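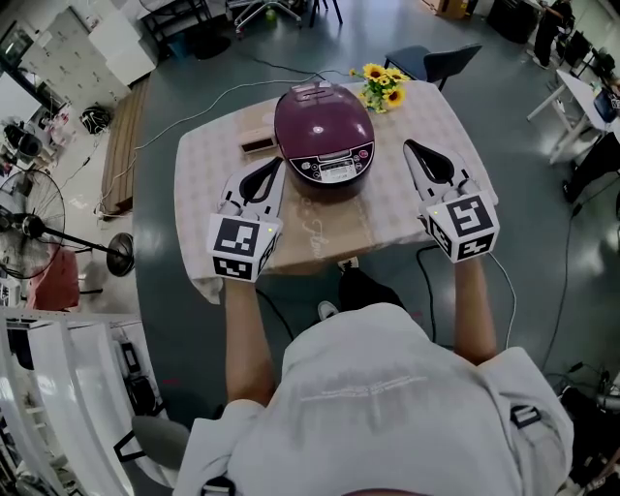 Sugawara hand-held gripper kit, pre-session safety check
Checked by: Nuwan Cassim
Date: 31/08/2025
Status: on trial, two-hand set, kitchen tasks

I've been through this list twice now with the trial set and I'm filling it in the way I'd want to read it, so expect some rambling under the items. Marks are OK, FIX or ASK.

GRIPPERS

1. Finger pads seated, no splits or lifting edges. OK
Both pairs look great. I do wish the kit came with spare pads in the case, because right now you order them separately from Hulel and wait (18 days last time!).

2. Handles tight, no wobble at full squeeze. OK
Left one creaks a bit. Doesn't bother me, but I wrote it down so we can see if it gets worse.

3. Trigger returns freely when released. OK

4. Marker cubes firmly mounted, faces clean and unscratched. OK
Please wipe these with a dry cloth only. I tried a damp one on the older Basutden set and the print went cloudy on one corner.

5. Green light showing on both cubes before you start. OK

CABLES

6. Cable from the gripper hangs clear of the operator's feet and the table edge. ASK
My least favorite thing about this kit. The cable is heavy enough that you notice it by the end of a long run, and it wants to drift toward your shoes. Is there a clip for this? The Kultusura quote lists "accessory pack" at 2251 and doesn't say what's in it.

7. Floor cables taped or covered wherever people walk. FIX
I'd like proper covers before we sign off. Tape keeps peeling on a smooth floor.

8. Appliance cord routed away from the operator's side. OK
Off the back of the table is fine for the rice cooker, as long as whoever walks behind knows it's there.

TABLE AND PROPS

9. Tablecloth can't slide when an appliance is pushed. FIX
Pretty cloth, but give it a tug and see. I'd put clips on it, or a grip mat underneath.

10. Appliances cold and unplugged at the wall unless the task sheet says otherwise. ASK
Our task sheet only says "open and close lid." Can somebody add a line about power?

11. Closed shoes, sleeves above the wrist, nothing dangling near the fingers. OK

12. Break after every 3 runs. OK
My forearms vote for this one.

OVERALL
I like this kit a lot! It's comfortable, setup is quick, and the grippers feel solid. Items 7 and 9 need fixing before the next session, and I'll email Sugawara about 6 tonight.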